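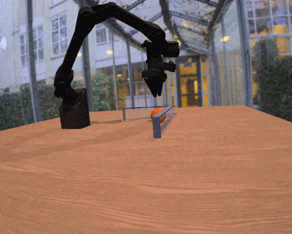 *Small orange ball on a wooden table*

**Mayonnaise keeps splitting when I scale it up**

orkdale_kitchen, February 2019

I make egg mayonnaise for a lunch club in Cimasham. One egg yolk to 150 ml of sunflower oil works every time with a hand whisk. For the club I need 1,000 ml, so I used six yolks and the stick blender, and it split twice. The second time I had got 400 ml of oil in before it went. Same mustard, same vinegar, eggs straight from the fridge. Is it the blender or the amounts? And can I save the split stuff?

**pantrymoth**

Your amounts are fine, six yolks will hold a litre. I would look at the eggs and how fast you pour. Leave the eggs out for an hour first. Put the yolks, mustard, a pinch of salt and a tablespoon of vinegar in a tall narrow jug and blend them before any oil goes in. Then add the oil a teaspoon at a time until it thickens, and after that in a thin stream. If it gets very stiff, stop and add a spoonful of water before you carry on.

To save a split batch, put one fresh yolk in a clean bowl and whisk the split mixture in slowly, as if it were the oil. Keep it in the fridge and use it within two days. For a lunch club I'd buy pasteurised yolk.

**Haruna**

Just buy a jar, mix in some lemon juice and they won't know.

**cressandsalt**

Agree with pantrymoth about the pouring. I also make it in two batches of 500 ml, because the blender gets warm if you run it for long. Don't use all olive oil in a blender, it can turn bitter. Mine is half rapeseed.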